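7月13日 研究ニュース(速報)

**家具の「縁」をつかむ動作、シミュレーションだけで学習 Meireles研究室とBruvton**

Meireles研究室とロボット開発のBruvtonが、家具の縁や角を二本指グリッパでつかむための学習手法「Amo」を公開した。実機のデータは学習に一切使わず、全部シミュレーション。手首カメラの画像だけを入力にして、指をどこに置くか、いつ閉じるかを決める。論文は査読前。コードは一部のみ公開、残りは準備中とのこと。

以下、発表会で聞いた内容を急ぎでまとめる。細かい数字は後で論文と突き合わせる予定。

### 何が新しいか

家庭内の作業を想定したロボットの学習では、カップや箱のような小物をつかむ課題が多い。対して棚の側板、机の脚、戸の縁などは、大きすぎてカメラに全体が写らない。指が近づくほど画面は板の面だけになり、手がかりが減る。従来手法の多くはここで迷う。手前で閉じてしまう、あるいは面に指先を押しつけたまま止まる。

Amoはこの「近すぎて何だか分からない」段階だけを切り出して学習させる。物体の名前や全体の形は推定しない。見るのは境界線の位置と傾き、それと左右の指先との相対関係。遠くからの接近は既存のプランナに任せ、最後の短い区間だけAmoが引きとる構成になっている。

「物体認識をやめたら楽になった」と開発を率いたJoaquim Paiva氏。「最後の区間でロボットに必要なのは、それがキャビネットかどうかという知識ではない。縁が二本の指の間にあるか。あとは奥行き。ほぼそれだけです」

### 学習のやり方

シミュレータ内に用意した家具モデルは49種。床材と家具表面の木目、色味、照明をエピソードごとに入れ替える。1種につき800エピソードを生成。失敗したエピソードも捨てずに使い、「指が縁をまたいでいない」例として境界判定の学習に回す。

木目を重視した理由は床にある。初期版は、床板の継ぎ目や濃い節を家具の縁と取り違えることが多かったという。明るい床と濃い色の家具なら簡単そうに見えるが、床の模様が強いと判定が床側に引っぱられる。そこで、模様だけを変えて形状を固定した組を大量に作り、同じ形状なら同じ行動を出すように損失項を一つ加えた。論文ではこれを「模様不変項」と呼んでいる。

逆に、床と家具がほぼ同色の組も入れている。こちらは角の丸みが作るゆるやかな陰影しか頼れない。難しいが、抜くと全体の成績も落ちたそうだ。

カメラは手首に固定した1台のみ。深度は使わない。指は常に画面の下側に写り込むが、マスクで消さずにそのまま入力する。ここは研究室内でも意見が割れたらしい。消したほうが見た目の変化に強い、という声もあったが、比べると残したほうが位置ずれの補正が速かった。指そのものが物差しの代わりになる、というのがPaiva氏の説明。

### 結果

評価は学習に使っていない家具モデルで248回。内訳は直線の縁、丸みのある縁、斜めに傾いた縁の3区分。比較対象は、同じ画像を入力にして物体の姿勢推定を先に行う方式。

発表によれば、Amoは3区分すべてで比較対象を上回った。差が一番大きかったのは丸みのある縁。姿勢推定方式では角の位置が面の側にずれやすく、片方の指が板の正面に当たる失敗が目だった。Amoでも同じ失敗は残るが、接触前に止まって横へ動き直す例が増えている。

模様不変項を外した版も試験。直線の縁ではほとんど変わらず、節や継ぎ目の多い床で成績が下がった。狙いどおりの効き方と言ってよさそう。

一方で弱点もはっきりしている。

- 光沢の強い表面。反射の線を縁と判断することがある
- 縁が画面の端に寄った状態から始まる場合。指の陰に入ると見失う
- 薄い板が二枚並ぶ構造。どちらをつかむか決めきれず往復する

二つ目については、開始位置を少し後ろに下げるだけでかなり改善するとのこと。ただしそれだと「最後の区間だけ」という前提がゆるむ。質疑でもここを突っ込まれていた。

### 実機はこれから

今回の結果はすべてシミュレーション上のもの。実機への移行は未検証で、Paiva氏も「まだ何も約束できない」と慎重だった。描画画像は木目がやや滑らかに出るため、本物の細かい傷や汚れにどこまで耐えるかは不明。力の制御も今回は範囲外で、閉じる力は固定値のまま。

実機試験はBruvtonのGrondanitz拠点で行う計画。まず30点の家具を集め、床材を張り替えられる試験区画を使う。開始は来年4月の見込み。機材の調達しだいで前後する可能性あり。

データセットについては、家具モデルの利用条件を整理したうえで公開したいという。時期は未定。商用利用の可否も未定。会場では評価用スクリプトだけでも先に、という要望が出ていて、Paiva氏は検討すると答えた。

なお発表資料の一部に、直線と傾斜の区分が入れ替わった表があった。研究室側は次の版で直すとしている。本記事は口頭での訂正後の内容にに基づく。

続報は論文の改訂版が出しだい。
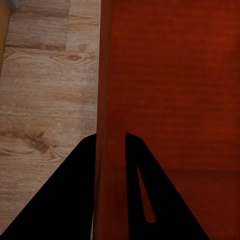
シミュレーション画面。赤褐色の家具の縁と、その左右に位置する二本の指。左側は明るい木目の面。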